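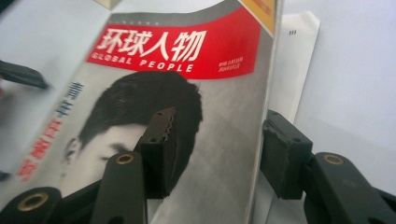
1/ Gripper week, part two: paper things

Part one was boxes and tins, and every gripper on the bench looked like a genius. Paper is where it gets fun. Today is magazines, and the first one up is a glossy copy of Global People (环球人物), red banner across the top, big black-and-white portrait on the cover.

2/ Quick recap for anyone who missed last time. I've got two hand-held grippers I'm comparing, the Lodonmont and the Prisberg. Both are two-finger, both have a camera looking down the fingers, both get squeezed by hand while I record. Same job, same table, same clumsy person holding them!

3/ The Lodonmont is the one with the black fingers and the little brass-rimmed grommets in the arms. I love those grommets more than is reasonable. The tip of the left pad has a row of small teeth along the top edge, and I had a whole theory that the teeth would chew up glossy covers. After 40 grabs I went over the covers under a lamp and couldn't find a mark. Theory binned, very happy about it.

4/ How the test goes: magazine on the table, pick it up, carry it across, put it down on the other side, let go. 20 tries with each gripper and then I swap magazines and do it again. If it slides out, flops over or I have to help with my other hand, it's a miss.

5/ What I like about the Lodonmont is how square the pads are. You get one pad on the cover and the other over by the spine edge and the whole thing feels held, like a firm handshake. The Prisberg has narrower, softer tips and they let the magazine swing like a pub sign. Lovely on grapes though (grapes were a very good afternoon).

6/ Scores for magazines!

Lodonmont: 34 out of 40
Prisberg: 27 out of 40

Closer than I expected. Most of the Prisberg misses were the swing, and nearly all of them came in the first half, before I learned to slow down on the turn. So some of that is me.

7/ Now the camera, which is the bit I've been itching to talk about. Glossy covers are nasty for cameras. Tilt one a few degrees and you can get a great white smear right over the part you care about. I moved my lamp off to the side and bounced it off the wall, and the big lettering on the cover comes out crisp. The tiny print at the end of the banner is still mush, and I can live with that.

8/ Also worth knowing if you're choosing one of these: the fingers get in the way of the view. When the pad closes on a magazine it covers a good bit of the cover, right where a picture-matching program would like to look. My poor cover star has a pad pressed on his face just beside his eye.

9/ I ran the clips through Pîrvu, the little tracking tool I've been using since October. It wants 100 clear points on the object before it'll trust itself. The portrait has a big dark patch of hair and a smooth pale background, so I was sure it would sulk. It found plenty in the banner and the column of writing down the side and off it went. Best clip of the day kept hold of 3483 points, and I did a small lap of the kitchen.

10/ A few notes for anyone trying this at home:

Grab nearer the spine than you think you should.
Close slowly. A quick squeeze makes the pages fan out.
Wipe the pads now and then, they pick up dust and get slippy.
Keep one dull, boring object in the set so you notice when your lighting has drifted.

11/ Somebody asked whether the Lodonmont squeezes harder. I haven't got a force gauge, so I can't say. It feels stiffer in the hand, and my thumb was sore by teatime. The Prisberg trigger is much kinder and if I were doing this all day I'd think hard about that.

12/ Next up is the Caltmont controller, which should let me swap my tired thumb for a motor and run the same magazine test at one fixed speed. It's still in bits on the shelf - I've lost one of the cables and I'm pretending I haven't.

13/ Send me your awkward paper things, please! Maps, takeaway menus, those long receipts that curl up. I'm doing envelopes tomorrow morning and I've already got my eye on a very floppy calendar.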